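Dropped Frames and Slipping Grips: What Went Wrong in Our Kitchen Sessions

Project report by Faith Kashindye and Sebastián Gallardo
Supervisor: Aparecida Evangelista

We should say first of all that we had a lovely time on this project, even in the weeks when very little of it worked. The plan was to record people tidying an ordinary kitchen with hand-held grippers, and then use those recordings to teach our arm (we call it Oddsson, after a typo that stuck) to clear a table by itself. By the beginning of July we had 3698 recordings and were feeling quite pleased with ourselves.

Then Nayara Araújo tried to train on them, and Oddsson kept closing its fingers too early, pinching the air just short of whatever it was supposed to pick up. It did this with bottles, it did it with bags, and once it knocked a jar clean off the test bench, so we stopped the runs and went back to look at the data.
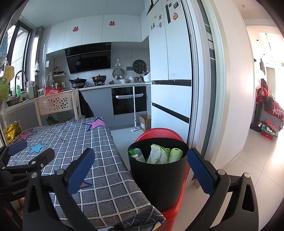
Figure 1. Gripper over the waste bin during the tidying task.

The fault was in the finger opening. Our logging program, Prasus, saved the video and the jaw width as two separate streams, and whenever the laptop got busy the video fell behind. The jaw numbers carried on happily without it, so by the end of a long recording the fingers were closing in the log well before they closed in the video. We had checked the first few seconds of every file and never the last few, and I still wince a bit when I write that down!

Soft things made it harder to spot. With a stiff cardboard box you can tell pretty well when the pads should touch, but a crumpled plastic bag squashes and slides, and we spent days arguing over frames before Reinaldo Holanda suggested we just clap the jaws shut at the start and end of each recording and compare.

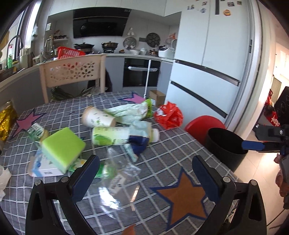
Figure 2. Table with mixed household items, both stiff and soft.

That simple trick sorted it out. We went through everything again, stretched the jaw log to match the video where we could, and kept 3507 recordings. The rest had gaps in them and we let them go, a little sadly.

As for safety, the arm now stops if the jaws shut fully on nothing 2 times in a row, and one of us keeps a hand on the stop button during every run. We would still like to move the logging onto its own computer before the next group takes over.

Related reports
Clondier: A Low-Cost Wrist for Classroom Arms
Stemura Test Bench, Notes on Setup
Why Our Gripper Pads Wore Out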